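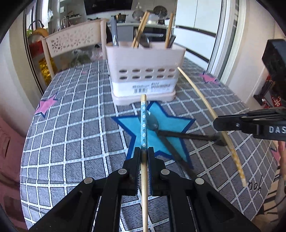 Cutlery Sorting Project – Report, January 2026

My project looked at how people put utensils away after a meal. I set the table with chopsticks, a spoon and a holder, then ran 30 rounds. In 29 of them everything ended up in the holder – I dropped a chopstick in the other one, oops! Chopsticks were my favorite part, but long thin sticks kept tipping over on me. Next time I'd try a heavier holder and do 45 rounds.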